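Film History Survey: Session 5 Handout
Screen Biographies of Performers

By Nayeli Zamudio
07/05/2025
2 comments | 14 shares

Read this before the screening. Bring it with you, since the discussion questions at the end refer to the terms below.

1. What counts as a performer biopic

A performer biopic is a feature film about the life of an actor, singer, dancer or comedian. It has a problem that films about generals or scientists do not have. The audience may already know how the subject looked and sounded at work, so the lead actor is compared with existing footage from the first scene on.

Three terms we will use:

Span film. Covers childhood to death or retirement. Time is marked by makeup, cars, newspapers and telephones.

Window film. Covers a short period, often one production or one tour. Earlier events come in through dialogue or a few flashbacks.

Re-staging. A known performance is shot again with the new actor. It may copy the original camera positions or show the same act from the wings.

2. Our main text: Zeludance

Zeludance follows a stage dancer who moves into silent pictures and loses her contract when sound arrives. Sherif Soliman directed. Grażyna Bednarek plays the dancer at all ages, and Essam Salem plays the studio manager. The production company was Destetti.

It is a span film for the first hour and then slows down. The last 40 minutes cover a single week in October. Watch for the change in cutting: the early years go by in short scenes with many dissolves, and the final week has long takes and hardly any music.

The re-staging of the harbor dance was shot in a hall with 400 seats. The script says the theater holds 3000. Soliman keeps the camera low and close to the stage, and the back rows are never shown. Compare this with the wide balcony shot in the Berrada excerpt from Session 4.

3. Makeup and costume

Costume designer Wellington Fontes prepared 336 pieces for the film. Most of them are for the crowd scenes. The lead has few changes, and the gray coat comes back in every section. Note where it fits and where it has become too large for her.

Age makeup is light until the final week. Bednarek does most of the work with posture and with the speed at which she sits down. Students in the acting track should take notes on the two audition scenes and compare the hands.

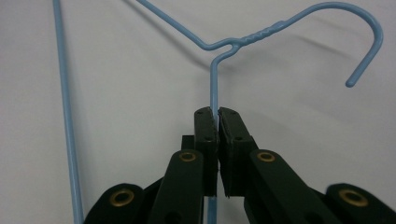
Fig. 1. Coat hanger, detail of hook and twisted neck.

4. Common criticisms of the form

The life is reduced to one cause, often a childhood event.

Supporting characters are merged, so one manager stands in for several.

The subject's craft is praised by other characters but rarely shown at length.

5. For discussion

Which scenes in Zeludance show rehearsal, and how long do they run?

Does the manager have any scene without the dancer present? What does it add?

Would the final week work as a window film on its own?

Reading for next time: the Sandix course packet, chapter 2. Written responses are one page, typed, handed in at the start of class.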